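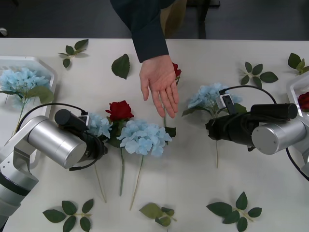
Looking after raw denim and other hard-wearing jackets

I get asked about this more than anything else on the page, usually by people who have just spent far too much on a first pair of stiff jeans and are now frightened to sit down in them. Please do sit down in them! Clothes like these were made for work, and a bit of ordinary care will see them through years of it.

Washing, and when to bother

My old Huaranga jeans went six months before their first wash, and I was terribly proud of that until a hot Tuesday on the bus cured me of it. These days I wash mine whenever they smell or the knees go baggy. Turn them inside out, do up the zip and every button, and soak them in a bath of cool water with a small spoonful of gentle liquid soap for about 45 minutes. Rinse until the water stops looking like weak tea (it will still be a little blue, and that's fine) and hang them by the waistband, well away from your good towels.

Blue marks on white trainers

Everybody's hems do it. Rub the mark with a soft toothbrush and a dab of washing-up liquid, wipe, and go again. Rubber soles come up nicely, but canvas is more stubborn, so turn your hems up for the first few weeks.

Waxed jackets

Never the machine, and no soap either. Sponge with cold water, let the jacket dry on a wide hanger, then warm the tin of wax in a bowl of hot water and work it thinly into the seams and elbows. My Cluvlow has had this treatment every October and still keeps the rain out, though I will admit the pockets have seen better days.

Printed T-shirts

Inside out, cool wash, no tumble drying, and iron on the back only. If a print has begun to crack there's no mending it, but it does look rather good under an open shirt.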